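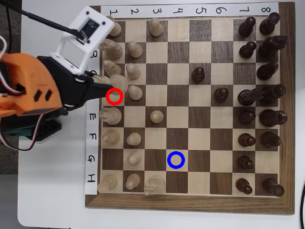 Arm at D1, red ring round the square, blue ring on G4. October.

Up at six and in before Warrick. Made tea and read through the rules again, because I had promised to have the second draft ready for the Dornarbridge lot and had done nothing to it since it came back with pencil all over it.

Most of the morning went on section two, the marking of squares. As it stands it says every move must be marked before the arm starts, red on the square the piece is taken from and blue on the square it is to go to. Fladitska want to drop the colours and have the letter and number typed in a box. I am against. A person going back through the moves can see a ring at a glance, and the typed box was wrong often enough last month that we had to go back over 182 moves by hand. Left the colours in and added the typed square as well, both to be filled in, and if they disagree the move is thrown out.

Section three is the labels. Numbers along the top, letters down the side, printed, black on white, and stuck down flat. I put in that the letters may run sideways provided they all run the same way. Warrick wanted them upright. I said the board has eight rows whichever way up you read them. We left it as sideways allowed. The real trouble with our letters is that A to D sit where the arm comes across, so I have added a line that labels must be checked with the arm parked as well as with it working.

Long talk before dinner about pieces lying down. The first draft said all pieces upright at the start of a move. Halliday's copy says the same. But we have the light king on its side at E1, right beside the square the gripper is working on, and the dark king and queen down as well over on D8 and D7, and the arm still has to be able to pick out the one it was told to. In the end I wrote that a fallen piece may stay if it is entered as fallen on the sheet, with its square, and must not be stood up again half way through a run. Any hand over the board with the power on ends the run. That last bit is not up for discussion and I have underlined it.

Same for odd pieces. The clear knight on H3 is allowed, one to a side, written on the sheet as clear. Warrick says the camera makes a poor job of it against the pale squares. That may be so, but it is a matter for the results and not for the rules.

Wiring next. Camera cable to be led away from the fingers. Loose loops below the body to be tied back before a long run. I read that out and then looked at the loop of red and white hanging under ours, and went to find the ties. There were none in the Gruller box or in the drawer. Wrote "ties" on the list by the door.

Had a pasty at the bench. Rain all afternoon.

After that the dull part, which was numbering. We hold some 3,000 moves and 787 of them were taken before there were any rules at all. I think they should be kept apart and not quietly mixed in. Warrick thinks they should be checked against the new draft and let in if they pass. He may be right, but it is his time. Told him he can try 30 and we will see how long it takes him.

Draft sent just after five. Forgot to change the number on the front page, so it still says first. Will send it again in the morning. Need milk.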